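MEDIA RELEASE
28 March 2004

Cluter opens the fridge door on its new shared kitchen

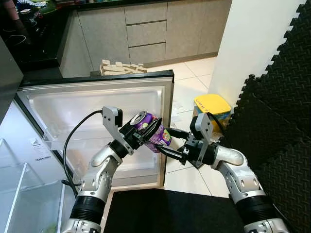 A purple can at the open fridge, Cluter shared kitchen.

I've been asked to write this release because I'm the one who wouldn't stop going on about the fridge, so fair enough. My name is Aurora Torres, I look after the kitchen at Cluter, and I'm very happy to say that from today our shared kitchen in Neves Street is open to all members, seven days, from six in the morning until ten at night.

If you came to the old place you'll remember the fridge. You had to lean on it with your hip to shut it, and the bottom shelf was where yoghurt went to be forgotten. We got years out of it and I won't say a bad word beyond that. The new one has a smooth pale lining that wipes down with a damp cloth, a see-through bin in the door and a clear drawer down low, so you can spot your capsicums without hauling everything out onto the bench. I love that drawer more than a grown woman should!

The whole fit-out took 49 days, start to finish, and came in at $1,490 for the bits we had to buy new. The rest was donated or carried over from the old kitchen (the big kettle made it, you'll be pleased to hear). Béla Hegyi did the measuring up, Su-chen Huang chose the paint, and the two of them only had one proper argument, which was over the height of the tea towel rail. Su-chen won.

Now, how it works. Every member gets shelf space, and you label what's yours with your name and the day you put it in. Cold drinks go in the door. Anything you're happy to share goes in the drawer, and if it's in the drawer it's fair game, so please don't put your birthday cake there and then ring me about it. We do a clean-out every fortnight and there'll be a note up beforehand.

We'd also like to thank Prenel, the hardware shop around the corner, who let us have the shelving at cost and delivered it up the back stairs in the rain. Américo Arruda from the shop even stayed on for a cuppa and fixed our wobbly table while he was here.

"I reckon people will end up using it mostly for lunch, but I'm hoping for a few big dinners too," says Beatriz Matos, who is running our Thursday-free cooking roster — so called as the hall next door has choir practice that night and parking is hopeless. "Bring a dish, bring a friend, and bring a container if you want leftovers."

Cluter has 587 members at the moment, and 81 of them have already put their names down for the cooking roster. If you'd like to join them, the sheet is on the noticeboard beside the sink. Newcomers are welcome to pop in for a look before signing up, and someone will show you where the mugs live.

Still to come: a second bench, a decent set of knives, and a herb garden in tubs outside the back door, which we're hoping to have planted by August. If you've got spare pots or a rosemary bush that has outgrown its spot, we'll take it.

Members of the press are welcome to come by for photos and a sandwich. Ask for Aurora Torres at the Cluter front desk, or leave a message with Beatriz and I'll ring you back once the lunch rush is over.

ENDS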